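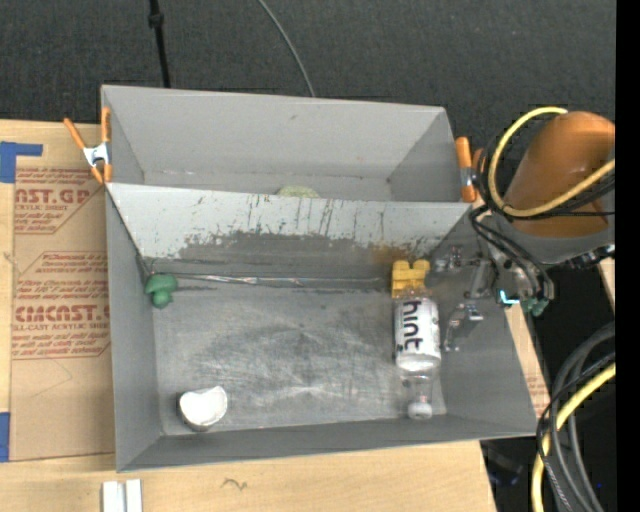

Every group that works on bin picking has a favourite number, and it is nearly always the success rate. I want to argue for a different one: how long it takes a new person to find out why a grasp failed.

At Stumham we ran 476 attempts in January, and 146 of them failed. Our planner, Trusgate, wrote "no valid grasp" for 90 of these failures. That message is true and it helps no one. Did the camera lose the clear bottle? Was the object too near to the wall, so that every approach would hit the bin? Or did the arm have no good path with its cables? These are three different repairs, made by different people, and the log gives them one name.

My colleague Dehua Ding thinks I am too strict. He says a better perception model will remove most of these cases, and then the messages will not matter. I respect this opinion, but I have heard it before each of the last 2 models. The new model makes new mistakes – and we again read them through the same poor window.

So I would spend the next month of work on plain tools. Save the depth image with each refusal. Keep the rejected grasps and write beside each one which check rejected it. Let me replay one attempt without starting the whole system. It is slow and dull work, and it gives nothing to show to visitors. I would still do it before we train anything again.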